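I've gone off the word "recharge". I used to say it all the time, usually on a Sunday night with a face mask on and my work laptop open beside me, and I think I meant it. But somewhere along the way resting became one more thing I was supposed to be good at, and I'd like to hand it back, please.

Last May I signed up for a silent weekend at a place near Warley. Gifty Ayaaba from my old choir had been raving about it and I was tired enough to say yes to anything with a bed in it. It was lovely, I won't pretend otherwise. Lentils, blankets, a very fat cat. But we had a timetable! Breathing at seven, mindful walking after breakfast, 45 minutes of "open stillness" before lunch, and a little booklet to write down what had come up for us. Nothing had come up for me. I wrote "hungry" and then felt guilty and crossed it out.

When I got home I did the 21-day gratitude challenge they'd emailed round, and I lasted until the second Wednesday. I missed one evening and the app (Plevum, if you've had the pleasure) sent me a drooping flower. I was cross with a cartoon flower for most of a morning. That can't be what the monks had in mind.

My gran rested better than anyone I've known and she never once called it that. She shelled peas. She sat on the back step with her shoes off and watched next door's washing. If you'd asked her what her practice was she'd have thought you meant the piano.
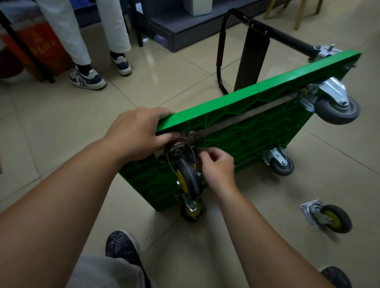

So my own rule now, if I have one, is that it doesn't count as rest if I'm marking myself on it. Some of the calmest hours I've had this year have been spent doing small dull jobs with my hands, and I don't think that's an accident. You can't fret properly about the state of your soul while you've got a caster wheel pinched between your fingers and a trolley platform tipped up on its side on the tiles. There's a bolt, there's a nut, there's a black tyre with a cheerful yellow hub, and for a bit that's all there is. I'm not saying it's holy - well, maybe I am, a little.

I know some people need the timetable. Gifty does, she's going back in the autumn and she's already bought the socks. If the bell and the booklet get you through the door then good, go, eat the lentils. I just wish the rest of us could sit on a step for a while without having to write up how it went.

3 comments | 3 shares
Contact | © Slow Kettle Letters | Back to top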